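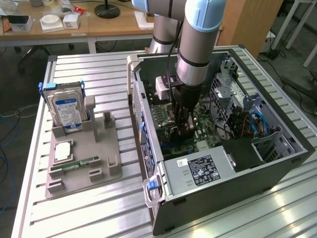 Photo: my own, from the bench. Please ask before reposting.

February, late, past 11 and I should be asleep. Quick one before I forget what got done and what didn't.

Whole day on old desktops. Well, the whole afternoon, the morning went to email and a fight with the label printer (label printer won). Comovton wants the parts list by the end of the month and I keep telling them yes, fine, no problem, and then I look at the shelf and there it all still is. Big black towers with handles on them, bless whoever decided on handles. My back is grateful. Wish the rest of the industry had kept that up.

The job, for future me who will have forgotten: open the case, lay it on its side, drive out, memory out, processor out, each thing into its own slot in the tray so it doesn't wander. The tray is the best thing that happened this winter. Before the tray it was cereal bowls and a Pirex dish and me crawling around with a flashlight looking for a screw. Now the drive stands up at the back in its blue caddy, the processor lies in its little recess, the memory goes down in the long slot. Done. I can walk off for coffee and come back and know where I am.

Did walk off for coffee. Twice. Forgot the second one on the windowsill and found it at seven with a skin on it.

Dust report: bad. One of them had been under a desk by a door, you can always tell, there's a kind of felt in the front grille. Took it outside and brushed it off in the cold with no gloves on. Fingers like carrots. The compressed air can was almost empty so it just sort of sighed at me. Put cans on the list. Also zip bags, the small ones, and isopropyl, and lunch things.

Asset tag on the worst one ended in 3697, wrote it on my hand, washed my hand. Had to go back out and read it again. Typical.

Then graphics cards. I like doing cards least. The latch at the end of the slot is always on the side you can't get a finger to, and if you pull at an angle it sticks, and if you pull straight you feel like you're going to take the whole board up with it. Slow is the only way.

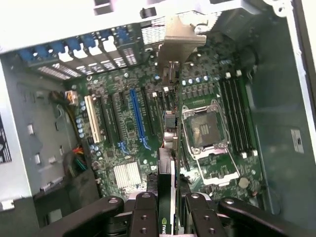

And the bracket has to clear the back of the case too, that's what I forgot on the first one this afternoon. Had the card free at the bottom and couldn't work out why it wouldn't lift. Hooked at the back. Stood there wiggling it like an idiot for a good while. Blue clips, hello, they open. Wrote OPEN CLIPS FIRST on a sticky note and stuck it on the lamp, where it lasted til supper and then fell down behind the desk.

Some of the cards are going to Stasiv, they asked for anything that still gives a picture. The rest go in the Brisevis box and I don't ask what happens after that. Two in the maybe pile. I hate the maybe pile. It was supposed to be gone by Christmas and it has its own shelf now.

Supper was toast. Then soup, because toast isn't supper. Radio on, some program about lighthouses, pretty good, missed the end of it becuase the phone rang and it was a wrong number who wanted to chat.

Went back in after "just to tidy." Ha. The desk is a disgrace — cup, snack wrapper, papers, a white box I've been meaning to flatten. Cables on the floor both sides. Coiled up one lot, felt virtuous, left the others. Swept under the bench and found a screw that belongs to nothing.

And then of course I didn't go to bed, I started looking at the workstation board, the one I've been saving. It's the kind I like. 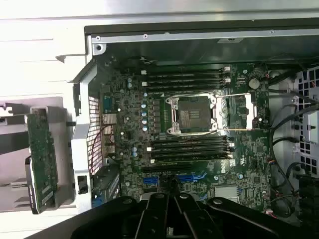 I've wanted to keep one of these for myself since the fall and tonight I pretty much decided. Nice heavy build, plenty of room to work, good for the photo archive if I ever get round to scanning the rest of the slides. Eight memory slots, four above the socket and four below, and every one of them empty, so there's the catch, that's a shopping trip. Needs a processor as well, the socket's bare. Might have one in the drawer that fits, need to look up the number. Must find the cover for the socket before anything gets dropped in there, those contacts don't forgive. Coin battery I'll swap regardless, they're cheap and I don't trust an old one.

Budget for this nonsense: 23 dollars left in the hobby envelope. So, no. Or so, slowly. There's a guy at the market with a bin of memory sticks, all sorts, you have to dig. Bring the reading glasses this time, last time I bought laptop ones and didnt notice till I was home.

Tomorrow: 15 minutes on the label printer, no more, then give up. Parts list, at least the drives. Call Comovton back about the pickup, ask if they'll bring their own crate. Cans, bags, isopropyl. Flatten that box. Get the sticky note out from behind the desk.

Left knee sore again, from kneeling on concrete I think. Find the garden pad, it's in the shed, or it was.

Snowing a little. Lights off, bed.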